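**Ticket 176 - Label printer skips every second label after update**

Status: open, waiting for supplier
Opened: Mon 21 September
Site: Drukitz, packing room
Software: Weteo Print, connected to the Suvarna stock list

The printer worked well since March. After the update of Weteo, it prints one label, then feeds one blank, then prints again. On a batch of 40 labels we lose the same quantity of paper. The test page from the printer menu is correct, so I think the print head is fine.

What I tried:

- Turned the printer off, waited, turned it on. No change.
- Cleaned the gap sensor with a dry cloth. No change.
- Ran the calibration 3 times. The first label after calibration is good, then the problem comes back.
- Changed the roll to a new one from Loline, same size. No change.

Then I compared the label size in Weteo with the size in the printer driver. They were not the same. Weteo had added a margin of 3 mm at the bottom, and I did not find who or what set it. I removed the margin and saved the template, but after closing the program the old value was there again. 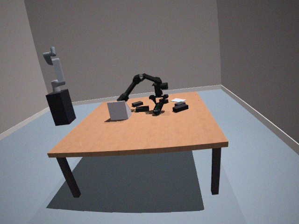
Where does Weteo keep the label size after the update?

It is stored in the shared template on the server, and the local copy is overwritten at each start. The change must be made with an administrator account, under Templates - Default - Page.

I do not have this account at Drukitz, so I asked for it by email. In the meantime I print from the driver directly, with a PDF exported from Suvarna. It is slower, but the labels come out one after another with no blanks.

Please do not close the ticket yet. I also want to know if the next update will put the margin back, and if the small labels for Loline boxes use the same template. I did not test those.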